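Robot demonstration collection (computer disassembly)

From the Itholm reference pages on applied automation

Robot demonstration collection is the recording of a robot arm while a person guides it through a task, so that a learning system can later be trained on the recordings. In computer disassembly the tasks are small and close together: pulling a drive, lifting out a memory module, unplugging a cable. Each complete attempt is stored as one episode.

Background

Desktop computers reach recycling plants in many models and conditions. A fixed program works for one case layout and fails on the next, and this led several groups to try learned control. The Pulov collection, begun in April under Shakuntala Thakur at the Gininitz workshop, is limited to desktop machines with the side cover already off. Its first release holds 135 episodes.

Method

The operator moves the arm with a hand controller while joint positions, gripper opening and camera video are saved together. One camera is fixed near the wrist and travels with the gripper, so the jaws stay in view during most of an episode. An episode starts with the arm at a rest position and ends when the operator presses a pedal – the pedal also marks whether the attempt is kept.
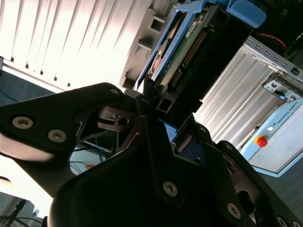
Drive caddy held in the gripper, seen from the wrist camera. An emergency stop button is at right.

Drive tasks make up the largest share of the Pulov collection. A caddy has to be gripped firmly enough to leave its bay without bending the plastic, and the approach angle matters more than the speed. Operators are asked to work at an even pace and to avoid long pauses, which a trained system tends to copy. Sessions are held to 30 minutes, after which 2 operators trade places.

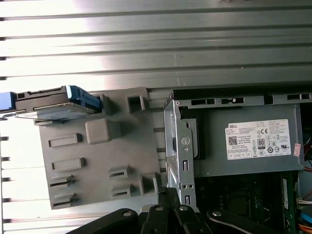

Between episodes the computer case is shifted or turned slightly on the bench. Without such changes the system may learn a single path through space and ignore what the camera shows. Lighting is left as it is, and bright reflections from bare metal are kept in the data.

Failed attempts

Practice differs on failures. Pulov keeps an episode in which the operator slips and then recovers, and drops one in which a part has to be freed by hand. The Pant collection, made with a similar arm, keeps both kinds and labels them. Thakur has argued that recoveries are the most useful part of any set, as the robot will make the same errors once it runs alone.

See also: Teleoperation; Imitation learning; Electronics recycling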